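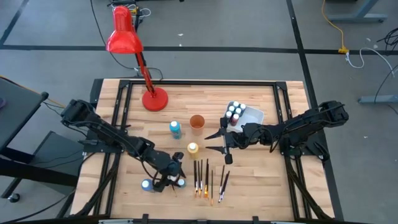 Painting supplies and a red lamp on the butcher-block table

3 min read

From: Lesia Savchuk
To: Grallwood Sign Painters list
Date: April 5, 2022
Subject: Re: Acrylic for the trail signs?

On the trail sign question, I can tell you what we did on the Dantas loop and what I would change.

> We have 100 small direction signs to repaint before the summer
> season. The old ones were done in oil enamel. Has anyone switched
> to acrylic for outdoor work, and did it hold up? Our budget for
> paint is $375 and I would like to stay under it.
> Workance trail group

We switched two years ago. The signs that were sanded back to bare wood and primed still look fine. The ones where we painted acrylic straight over old enamel started peeling the first winter. If you only have time to do one thing properly, sand.

For primer we used an exterior bonding primer, two coats, with a night in between. Do the back and the edges as well as the face. Most of our bad boards took in water through the bottom edge, where the brush had missed the end grain. I now stand each board on two nails while it dries so I can get to all four edges.
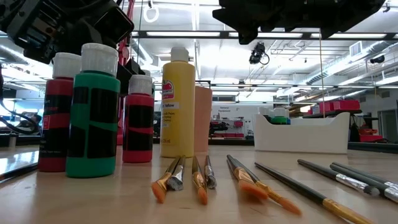 For the letters, craft acrylic is all right under a clear coat, but it takes three passes to cover in yellow or white. On brown boards I would pay for a quart of exterior white and save the small bottles for arrows and trail colors. Red fades faster than the others on the south-facing posts. Green has given us no trouble.

Brushes: a flat half-inch for the big letters and a liner for the mileage. Wash them right away. Acrylic that has dried up in the ferrule is not coming out.

Your $375 should be enough if you already have sandpaper and brushes. Our whole bill for the Tadska side, lumber and posts included, was $2,594, and paint was a small part of it. The posts were what hurt.

Don't put the clear coat on below 50 degrees. We did a batch in March in an unheated shed and it went cloudy. Those boards had to be sanded and done over.

I have the letter stencils in two sizes and can mail them if you pay postage. I need them back by the end of summer.

Lesia

Comments

trailhead_mo: Same thing here with the end grain. We dip the bottom inch in primer and let it drip.

R. in Workance: Thanks, we'd like the larger stencils. Did you use satin or gloss for the clear coat?

Lesia Savchuk: Satin. Gloss was hard to read with the sun on it.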